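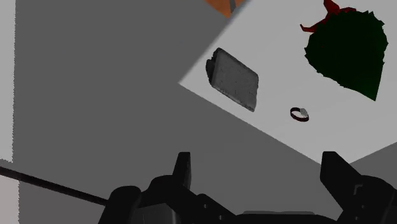 Keerthana Salian 看完先回了一句：别急着加数据，你得先搞清楚模型到底是没学会，还是学到了一堆互相打架的动作。

好吧，那我把情况说全一点。我在仿真里用遥操作采示教，任务是夹起桌上那个小戒指，旁边还放着灰色方块和一个深绿色的大家伙当干扰物，用的是腕部视角。到2020年3月为止攒了1,168条，全是我和同事 Sreekumar 轮流录的。训练损失降得挺漂亮，一上机测试，夹爪老往方块那边偏，要么就在戒指上方晃来晃去不肯下去。我自己回放的时候觉得每条都挺正常啊……是不是数量还不够？再录一批要命的，手腕都酸了。有没有人遇到过？

Keerthana Salian
接着上面说。两个人轮流录，习惯多半不一样，你们把各自的数据分开训一次，看看偏的毛病还在不在。我以前在 Wedotard 项目里就栽过：一个人喜欢先停一下再下夹，另一个人一路冲下去，混在一起以后模型就学会了“犹豫”，跟你说的晃来晃去一模一样。后来我们把开头和中间的长停顿剪掉，又定了统一的接近方向，只留了79条重新训，反而比原来稳。
还有物体位置，你每次重置有没有真的随机？把所有初始位置画到一张俯视图上看看，要是方块和戒指的相对位置老是那几种，模型很可能拿方块当路标了，方块又大，比戒指好认多了。干扰物也要换着放，有几条干脆拿走。

Sreekumar Shenoy
我就是那个同事，哈哈，没想到在这儿看到我们的帖子。我承认我会停一下，因为戒指太小，腕部画面里我老对不准……昨晚按楼上说的画了图，方块有3个位置占了绝大多数，重置脚本里随机种子写死了，这锅我背。今天改好先录16条试试，有结果再来更新。

Mulder
加大图像分辨率，戒指那么小，缩完图估计就剩几个像素了。别的没试过。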